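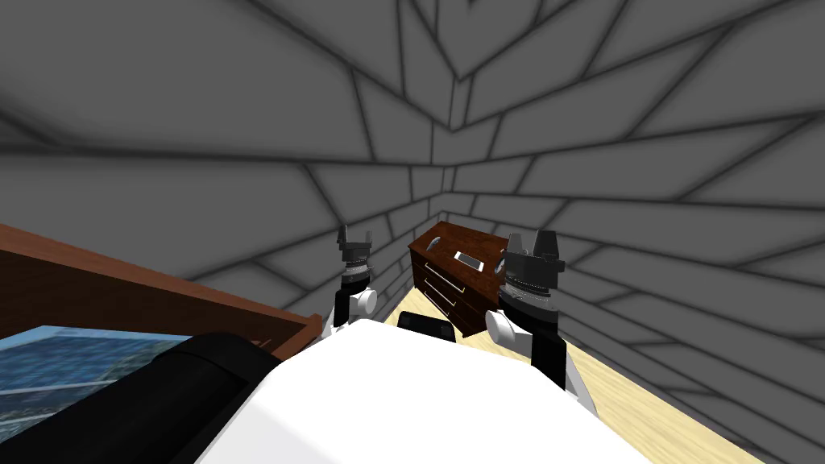
Page 5 of 7

Filed under: Walls & Floors > Color Talk > Gray, Still?
Last updated: April 4, 2025

tallowbee wrote:
ok back from the weekend and there are two more pages, didn't expect that. To catch up anyone new — spare room, north side of the house, one small window. Pale oak floor is going in, already paid for, so please stop telling me to get walnut. The question is walls. Gray or not gray. I have a quart of Flultness "Wet Slate" and a quart of their "Oatcake" and both look terrible in the can.

mudroom_mike wrote:
Everything looks terrible in the can. Put it on the wall.

Not gray though. North light + gray = dentist. Did it in our last place and repainted within the year.

quarterround wrote:
Disagree with mike, again, sorry. Gray with a pale floor is fine if the gray has some brown in it. People buy the blue ones and then blame gray. Wet Slate is a blue one btw. I'd skip that one. Same company has a warmer one, forget the name, two down on the card.

tallowbee wrote:
Two down is "Gravel Road"? Looked brown to me in the store. Store lighting though.

quarterround wrote:
Gravel Road yes. Thats it. It's not brown once it's on four walls.

Pinhook77 wrote:
Can we go back to the brick idea from page 3? Nobody answered me. I put up a big stone pattern paper in my hallway, dark outlines, gray in between, large blocks. Love it. Guests either love it or go quiet.

mudroom_mike wrote:
I would go quiet

Pinhook77 wrote:
lol fine. But it does something for a plain floor. Light boards on their own can look sort of unfinished and the strong lines give your eye somewhere to go.

hallway_hermit wrote:
Big pattern, small room, no. Corners are the trouble. The lines never meet right and once you see it you can't stop seeing it. I had a Grorkus paper, supposed to be a "drop match" or whatever, and lost most of a roll trying to line up one corner. Still off. There's a bookcase there now.

Pinhook77 wrote:
You start at the corner nobody looks at, usually behind the door, and let the mismatch end up there. Also mine isn't regular blocks, all different shapes, so a bad seam hides itself.

hallway_hermit wrote:
Mine was irregular too. Did not hide.

tallowbee wrote:
How much was the paper? Asking for reasons.

Pinhook77 wrote:
127 for the lot, on clearance at the Singhal outlet in Urkberg. Had to take what they had. Check the batch numbers on every roll, one of mine was different and they swapped it no fuss.

mudroom_mike wrote:
127 on paper vs one gallon of paint. And then you get to scrape it off in a few years. I've scraped. Never again.

quarterround wrote:
Depends on the wall under it. If it was primed first it comes off in sheets. If it went straight on bare drywall then yeah, you're there till Christmas with a spray bottle.

tallowbee wrote:
Walls are old paint, semi gloss, somebody before us. Do I need to prime for either one?

quarterround wrote:
Scuff sand, wipe down, prime. For both. Don't skip the wipe, the dust will come up in the roller and you'll get little bumps.

sashweight wrote:
Lurker, first post. Painter for 15 years, mostly rentals. Two things.

One, do the walls before the floor goes in if you still can. I know everyone says drop cloths. Drop cloths move.

Two, north room, I would go lighter than you think. Whatever chip you like, go up one. The pale floor bounces some light back up but not as much as folks hope. And flat finish, not eggshell, unless kids.

mudroom_mike wrote:
Flat marks if you breathe on it

sashweight wrote:
It does. It also touches up without flashing, eggshell doesnt. In a spare room I'll take the touch up.

tallowbee wrote:
Floor guys come in May so walls first is doable. No kids. One cat.

hallway_hermit wrote:
Cat + textured paper, also no. Just adding that to the pile.

Pinhook77 wrote:
My cat has never touched it. It's smooth paper!! Nobody said textured.

tallowbee wrote:
Ok so I did samples last night. Cardboard, two coats, moved them around the room like sashweight's type would tell me to. Wet Slate went purple by dinner. Out. Oatcake is nice in the morning and a bit band-aid at night. Gravel Road I still have to buy.

quarterround wrote:
Purple. Told you. What bulbs are in there?

tallowbee wrote:
Whatever came in the fixture. Cool white I think? Very white.

sashweight wrote:
Change the bulbs before you judge any of it. Warm ones. Then redo the boards. Oatcake might behave the other way round after that so keep it out, don't toss it.

mudroom_mike wrote:
Or white walls and be done in a day

quarterround wrote:
White in a north room just looks like gray you didn't pick.

mudroom_mike wrote:
Ok that I'll give you. Cream then.

Pinhook77 wrote:
One wall of paper, other three cream. Last offer.

tallowbee wrote:
Hm. Not hating that. I'd want the wall across from the window, it's the only one without a vent or an outlet in the middle. Going to get bulbs and a quart of Gravel Road after work, will post the boards side by side on the next page. Does the Urkberg place still have any of that paper or was that ages ago?

Pinhook77 wrote:
Was last fall. Call first, they don't keep the site current.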